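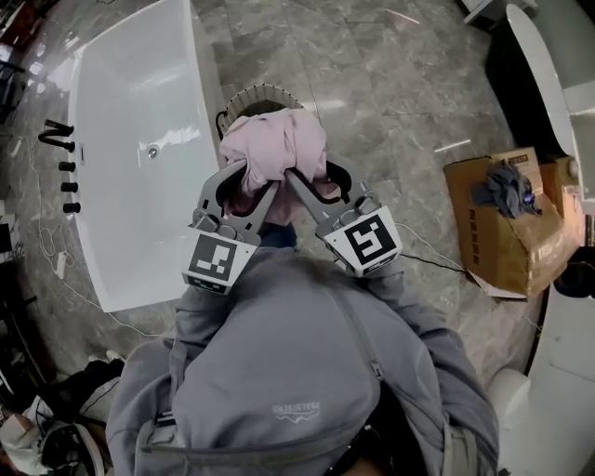

Gusside Rectangular Freestanding Tub, White, with Deck-Free Filler Set

Supplier: Grumdale Bath Supply
Series: Gusside
Installation: Freestanding, finished floor
Finish, tub: White, glossy interior
Finish, drain: Silver
Finish, filler and handles: Black
Drain position: End
Availability: Floor model on display; new units to order

Overview

The Gusside rectangular tub is a single-bather freestanding unit for rooms where the supply lines come up through the floor. The rim is not drilled. All controls and the spout are separate from the tub body, so the tub can be set, leveled and connected to the waste before any trim goes on.

The drain sits toward one end of the basin. The tub can be turned end for end on the floor plan, and the drain location should be fixed on the drawing before the slab or subfloor is opened. Changing it later means moving the waste line. The order form asks for drain left or drain right as seen from the filler side.

Filler and handles

The matching filler set consists of a curved black spout and 3 black cylindrical handles. One handle controls hot, one cold, and the third is the diverter for the hand shower. The hand shower and hose are sold separately and come in the same black finish.

Handles are normally set in a single row alongside the tub. Spacing within the row is up to the installer, within the limits printed on the rough-in sheet. Keep the row parallel to the long side of the tub and leave enough clearance to get a cloth between each handle and the tub wall.

The spout must clear the rim and discharge over the basin at full flow. Check the reach against the rim on site with the tub in its final position. Do not rely on the drawing alone if the floor has been built up or re-leveled.

Floor requirements

The floor under the tub must be flat, finished and able to carry a filled load of 900 lb. Polished stone and large-format tile are both acceptable. On polished stone, use the felt pads from the hardware bag while positioning and remove them before leveling. The feet are threaded and are adjusted from the open side of the base with the wrench supplied.

Shims are not permitted under the feet. If the feet run out of travel, correct the floor.

Two people can move the bare tub across a level room. Lift from the underside of the base. Lifting by the rim voids the finish warranty.

In the carton

Tub body with feet installed
Drain body, stopper and tailpiece
Hardware bag with felt pads and wrench
Rough-in sheet, printed at full scale
Care card

In the filler carton, if ordered

Spout
Handles with valve trim
Mounting flanges and gaskets
Valve extension sleeves

Supply valves, waste trap and sealant are not included.

Installation sequence

Rough in the supply and waste to the full-scale sheet and pressure test before closing the floor. Set the valve bodies at finished floor height, and note that the extension sleeves only lengthen; a valve set too high has to be redone. Fit the drain body to the tub on a padded surface, then walk the tub into place and connect the tailpiece. Level, fill to the overflow, and let it stand for one hour. Inspect the connection through the base opening. Drain, inspect again, then fit the spout and handle trim.

Leave the protective film on the spout until the room is clean.

Care

Wipe the basin with a soft cloth and a mild liquid cleaner. The black trim should be wiped with plain water and dried. Abrasive powders, bleach and vinegar will dull both finishes. Hard water marks around the drain can be lifted with a damp cloth left in place for 14 minutes, then rinsed. Repeat if needed. Light scratches in the glossy surface can be polished out with the Driditz repair kit, stocked at the parts desk.

See it on the floor

The Gusside tub is shown in the main hall at Grumdale along with other freestanding models, including one in white with a black exterior section. Models are displayed unplumbed. Stepping into the display tubs in socks is fine, and it is the best way to judge interior length and back angle. Measuring tapes are kept at the desk.
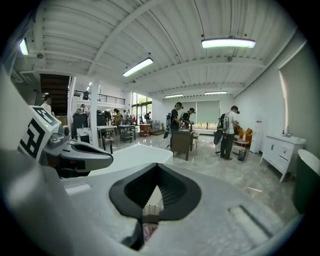 Grumdale main hall, ground level, with the stairs to the mezzanine at left.

The hall has daylight from the glass doors as well as overhead fluorescent light. Whites read cooler under the fixtures, so customers matching tile should carry the sample over to the doors before deciding. Finish chips can be borrowed against a signature.

Parking and the loading door are on the Nasrallah side of the building. The showroom is closed on Sunday. Loading stops at 4:30 p.m. on all other days.

Ordering and lead time

New units are built to order after the drain side is confirmed in writing. A deposit of $200 holds a place in the build schedule and is applied to the balance. Orders confirmed before the end of May ship at the current price list.

Freight is curbside. Inside delivery has to be booked when the order is placed, and the driver will need the door widths and any turns on the route. Inspect the carton before signing. Crushed corners should be written on the delivery slip even if the tub looks sound.

Floor models are sold as is at the end of the season, without carton or rough-in sheet. The sheet can be reprinted at the desk on request.

Contacts

Specifications and rough-in questions: Asnakech Sisay
Orders and drain side changes: Majdi Shboul
Freight and inside delivery: Ourania Kokkinos
Parts, repair kits and replacement trim: Ayman Smadi

Related items

Gusside hand shower and hose, black
Gusside valve bodies, floor mount
Driditz surface repair kit, white
Extension sleeve, long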